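Reginald Whitlock has been designing queues for theme parks for most of his working life, and he would like you to stop calling them lines.

"A line is what you get at the bank," he says over a very slow lunch in Estbridge. "A queue is a show with bad seating."

He started at Lovatier, drawing handrails. His first big job was the wait for Zokora, a river ride with 236 feet of switchbacks and, in the original plan, one fan. He asked for more fans. He got a talking parrot. "People stood there sweating and being insulted by a bird," he says. "Satisfaction scores went up. I've never really recovered."

These days he runs his own shop, Oyelaran, with a staff of 5 and a habit of turning down work. The trouble with most parks, he says, is that they spend the money on the drop and then remember in April that nearly 3000 people an hour have to get to it somehow.

Does he wait in his own queues? He does, usually at two in the afternoon, when tempers are worst. He once spent 114 minutes in one of them behind a family who had brought a card table. "I took notes - mostly about the table." 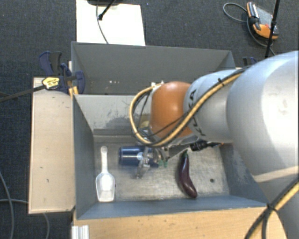
Priya, at the next desk, thinks he is too hard on phone reservations, which to her mind have done more for tired parents than any parrot. Whitlock grants her the parents. "But then they're all in the gift shop," he says, "and who designed that?"

He did, as it happens, in two of the parks.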